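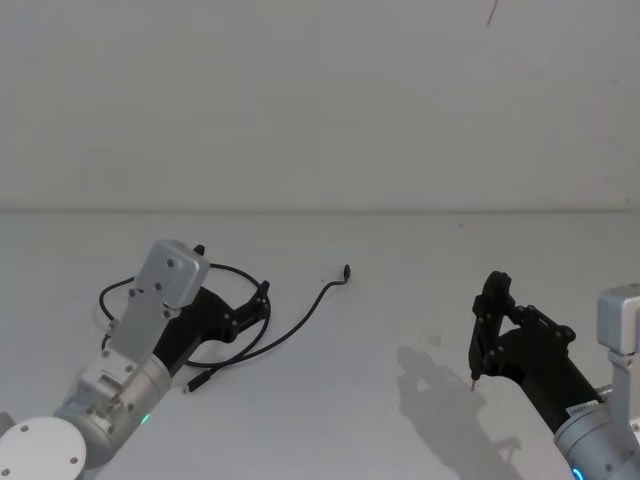 Allby Units, Ground Floor and Mezzanine
Workplace inspection checklist with comments
August 2021
Inspected by: Kwabena Dogbe
Accompanied by: Hiếu Võ (Grerkley, tenant of the ground floor)
Copy to: Kamrul Munasinghe, Emetti Property

Ratings used: S = satisfactory. A = action needed, see comment. N = not applicable. X = not inspected on this visit.

Items carried over from the last inspection are marked (c/o).

1. Access and escape routes

1.1 Main entrance door opens fully and closes on its own. S
1.2 Escape routes clear to full width. A
Comment: Flattened cartons stacked on the left of the rear corridor. Clear width measured at 729 mm at the narrowest point. Cartons to go to the compactor daily. Hiếu Võ had them moved before the end of the visit, but the item stays open until the next check.
1.3 Final exit doors open without a key. S
1.4 Rear exit door threshold. A (c/o)
Comment: Strip still lifting at the hinge side. Two fixings missing. Temporary tape has worn through.
1.5 Clear width of the door to the mezzanine stair. S
Comment: 789 mm between the stop and the open leaf. Unchanged.
1.6 Exit signs visible from all work positions. A
Comment: Sign over the rear corridor is hidden from the packing bench by the top shelf of the racking. Lower the shelf or fit a second sign on the return wall.

2. Fire precautions

2.1 Extinguishers in place, pins and seals intact. S
2.2 Extinguisher service labels in date. A
Comment: The CO2 unit by the distribution board has no readable label. Treat as out of date and have it serviced with the others in October.
2.3 Call points unobstructed. S
2.4 Weekly alarm test recorded. A
Comment: Three weeks blank in the log. Khairul Simanjuntak states the tests were done and not written up. Without an entry they are counted as missed.
2.5 Fire doors close fully onto the latch. A
Comment: Mezzanine kitchen door stops short of the latch when released from half open. Closer needs adjusting. No wedge found on this visit.
2.6 Emergency lighting, monthly function test. S
2.7 Emergency lighting, full duration test. X
Comment: Cannot be done during working hours. Emetti to arrange.

3. Electrical

3.1 Distribution board closed, labelled and accessible. A
Comment: Circuits 7 and 9 are labelled in pencil only. Schedule inside the door predates the mezzanine works.
3.2 Portable equipment shows a current test label. A
Comment: Fan heater in the office and the kettle on the mezzanine have none. Both taken out of use by Thiện Trình pending test.
3.3 Extension leads not joined end to end. S
3.4 Leads and plugs free from visible damage. S
Comment: Sampled at the packing bench, office and workroom. Not every lead was checked.
3.5 Low-voltage leads and hand tools on worktops kept back from the front edge. S
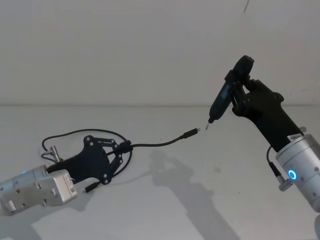 3.6 Socket outlets secure to the wall. A
Comment: Double socket behind the office printer is loose in its box. Do not use until refixed.
3.7 RCD test button operated. X
Comment: Tenant asked that power not be interrupted. To be done before opening on the next visit.

4. Floors, stairs and storage

4.1 Floor surface even and free from trip hazards. A (c/o)
Comment: Raised tile joint outside the washroom. Ground down since the last visit but a lip can still be felt underfoot.
4.2 Stair nosings fixed and in contrasting colour. S
4.3 Handrails firm. A
Comment: Lower bracket on the mezzanine stair turns by hand. Wall plug has failed. Needs a larger fixing, as the present one has been tightened before.
4.4 Racking load notices displayed. A
Comment: Bay 2 notice gives 160 kg per level. Bay 3, same make and same beams, has no notice. Load Bay 3 to no more than 80 kg per level until the supplier confirms its rating in writing.
4.5 Racking uprights undamaged. S
Comment: Old scrape on the aisle upright of Bay 1. No deformation against a straight edge.
4.6 Steps and ladders inspected and tagged. S
4.7 Heavy items stored between knee and shoulder height. A
Comment: Boxed stock for the Abu Hammour order is on the top level of Bay 2. Bring down to the middle level.

5. Welfare and first aid

5.1 First aid box stocked against its list. A
Comment: Eyewash past its date. Large dressings missing.
5.2 First aider names displayed. A
Comment: Notice names a person who has left. Replace with Thiện Trình.
5.3 Hot water at washroom basins. S
5.4 Drinking water marked. S
5.5 Accident book available, completed pages removed and filed. S

Actions and owners

Grerkley (Hiếu Võ): 1.2, 1.6, 2.4, 3.2, 4.4, 4.7, 5.1, 5.2
Emetti Property (Kamrul Munasinghe): 1.4, 2.2, 2.5, 2.7, 3.1, 3.6, 4.1, 4.3

Items 3.6 and 4.3 to be completed within seven days. Item 1.4 has now been carried over twice and should be treated the same way. All others by the October inspection.

Items marked X will be first on the list at the next visit. Please make sure that the key to the meter cupboard is on site.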